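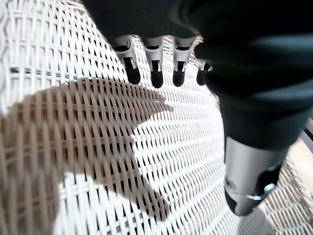 The wrist camera's view: four fingers over white wicker, with the hand's own shadow on the left.

Wicker Touch Project: Your Questions

I'm Joelle Abu Hammour, and I run the contact-timing work on Jirkomby, our little study of how a robot hand decides it's close enough to a surface to slow down. I get a lot of email about it (keep it coming!), so I've put the usual questions in one spot. Last updated 4/9/25.

What are you trying to find out?
Whether a hand can judge its distance to a surface by watching its own shadow. As your hand comes down on a table under a lamp, the shadow slides in to meet your fingers, and the gap closes right when you touch. We wanted to see if a policy trained on plain wrist video would pick that up without us telling it to.

And does it?
Partly, yes! On flat surfaces it leaned on the shadow a lot. When we painted the shadow out of the video and ran the same clips through, the touch prediction came 17 frames late on the median clip. With the shadow left in, it was 3 frames late. That's a big gap and I was pretty thrilled, until we got to the woven stuff.

Why wicker, of all things?
Because it's mean. A weave is full of tiny dark gaps, and the edge of a shadow goes all jagged where it crosses the ridges. So the network has to sort out which dark bits are shadow and which are just holes. My colleague Dimas Yeoh suggested it after our first results looked too good. I grumbled for a week and then agreed with him.

How much data did you use?
We started with 3,000 clips and kept 1,032. Most of what we dropped had the lights too low for any usable shadow, and a smaller batch had timing problems between the video and the touch log. If you read the May draft, the count there is higher. That was before Piroska Barta found the timing problem, so please use the number on this page.

How do you know the exact moment of touch?
From the fingertip readings, which get logged next to the video. We mark touch at the first reading over a set threshold on any finger. It's simple and it does miss very light brushes. Gyula Szilágyi tried a fancier rule that looked at all the fingers together, and it moved the labels so little that we stuck with the simple one.

Does the network see anything besides video?
Nope. No depth, no joint angles, no touch signal going in. Touch is only used for the labels. I know joint angles would help! We left them out so we could tell where the answer was coming from.

So what happened on the woven surfaces?
The shadow still helped, but much less. Taking it out cost us only a few frames, and on bright, washed-out patches of white weave it made no difference I could measure. My guess is that the network switches over to how big the strands look as the hand gets closer. I haven't tested that properly, so treat it as a guess.

Did you try more than one light?
We tried 15 lamp positions. Straight overhead was the hardest, with the shadow tucked under the hand where the camera gets a poor look at it. Light from the side was easiest, up to the point where the shadow ran off the surface completely.

Will this work with my hand and my camera?
I'd expect to retrain. We tried our weights on the Asmont setup, where the camera sits farther back, and they did badly. A short round of extra training fixed most of it on flat surfaces. We haven't done the woven ones there yet.

Can I get the clips?
Yes, the kept ones, with labels. Write to Detlef Bauerfeind through the project contact form and say which surfaces you want, as the full set is a slow download. The dropped clips aren't shared for now.

What's next?
Shiny surfaces, where you get a reflection as well as a shadow. I've started sorting the first batch and the labels are a mess, so give me a while on that one.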